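4/22/19
Bench notebook, porous goods
Drying of fibrous and foamed sponges, continued from the January sheets

Purpose

Get a usable drying curve for the Botari loofah stock and settle whether the long tail seen in January belongs to the material or to the balance. The January runs flattened out well above the starting mass and then crept down overnight. Two readings of that: water held in the fiber walls after the open cavities have emptied, or slow drift on the Brilberg balance. Both were left open at the time.

Secondary: decide whether orientation needs to be fixed in the written method. The Pelletier procedure says only "place specimen on support." It gives no orientation, no clearance under the specimen and no limit on air movement. Three people following it would get three curves.

Stock and conditioning

Loofah pieces are from the open Botari bag, same lot as January. Foam pieces are from the drawer. All stock goes in the conditioning cabinet at 70 percent relative humidity until two weighings taken a shift apart agree within one scale division. The cabinet logger (Hisisum) still reads a little high against the saturated salt check. Correction is taped inside the door. I applied it to the setpoint and did not touch the logger.

Note for whoever uses the cabinet next: the lower shelf lags the upper shelf after the door has been opened. Put reference pieces on the upper shelf.

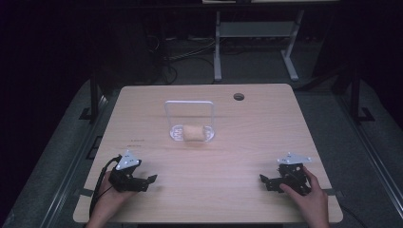
Soak and drain

1. Weigh the conditioned piece. Record before anything else is moved on the bench.
2. Submerge in degassed tap water. Squeeze twice under the surface and release under the surface. Loofah traps air in the inner chambers and will float with one side dry if this is skipped.
3. Leave submerged until no bubbles are released on a light squeeze.
4. Lift out by the ends. Hold until the stream breaks to drops, then set on the mesh support.
5. Start the clock at the first drop and not at lift-out. January used lift-out, so the January time axis has to be shifted before comparing anything.

Mass at clock start for loofah piece A was 202 g. The foam comparison piece started at 94 g. The two are different in size, so the curves are only comparable after normalizing to water held at clock start.

Drain phase is short and messy for both. I do not think the first few points mean much. They depend on how the piece is put down and on whether a film bridges the mesh. Suggest dropping everything before the drip stops and saying so in the method.

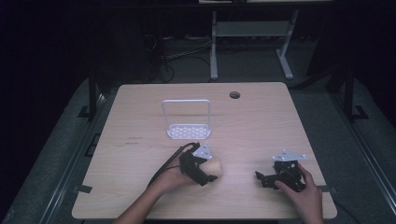 Soft tan piece held just above the table surface.

Evaporation phase

Once dripping ends, the foam loses mass at a steady rate for most of the run and then bends over quickly. Textbook behavior: surface stays supplied by capillary flow, the rate is set by the air, then the supply fails and the rate drops.

Loofah does not do this cleanly. The rate starts higher than the foam, normalized, and begins falling early. There is no real constant-rate section. My working picture is that the large cavities drain by gravity and hold almost nothing, and what remains is film on the fibers plus water inside the fiber walls. The film goes fast since the area is large and open. The wall water has to diffuse out.

Loofah A reached the end criterion at 333 minutes. Foam was done before that, but I was away from the balance when it crossed and the log interval was set too long to give a good figure. Rerun needed. Do not quote a foam time from this page.

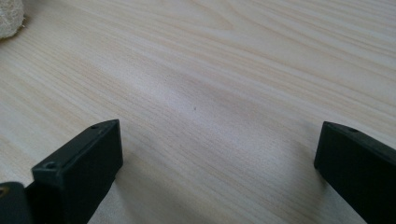
The balance question is answered, at least to my satisfaction. I left the steel check weight on the Brilberg for the same length of time, draft shield closed, and the reading did not move outside the last digit. With the side door of the shield cracked open it wandered. The January runs were done with the door cracked to let vapor out. So part of that tail was drift and part was real, and the two cannot be separated after the fact. Mark the January tails as unusable. The early parts are fine.

With the shield closed there is the opposite problem. Vapor builds up inside and slows the drying. The compromise is to dry on the open mesh and move the piece to the balance for each point. That costs handling error every time, mainly a smear of water left on the pan. Wipe the pan and re-zero between points.

Orientation

Nima Rezaei's argument is that upright loofah should dry faster, with the central openings acting as a flue. I ran one piece upright and then the same piece on its side after reconditioning. Upright drained faster. After the drip stopped I could not see a difference beyond the scatter. One piece, one pass each way, so this is weak. Nima wants it repeated with air moving across the bench at a known speed. Agreed, once the anemometer is back.

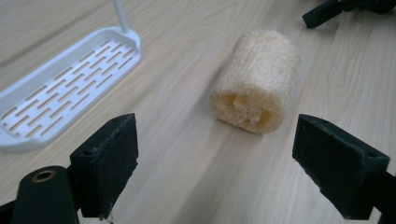
Loofah on its side, cut end toward viewer. White shower caddy tray at upper left.

For the method I would write: specimen on its side, on open mesh, clear space below at least equal to the specimen diameter. Lying flat on a solid surface should be excluded. The contact patch stays wet longest and dominates the end time.

To do

Rerun foam with the short log interval.
Shift January time axis to first drop, strip the tails, save under a new file name.
Cut thin loofah slices and dry them separately. If wall diffusion sets the late rate, slicing across the cylinder should barely change it.
Ask Botari if the stock is bleached before packing. Bleaching may open the fiber walls and would explain the spread between bags.
Replace the salt in the cabinet check jar, it has caked.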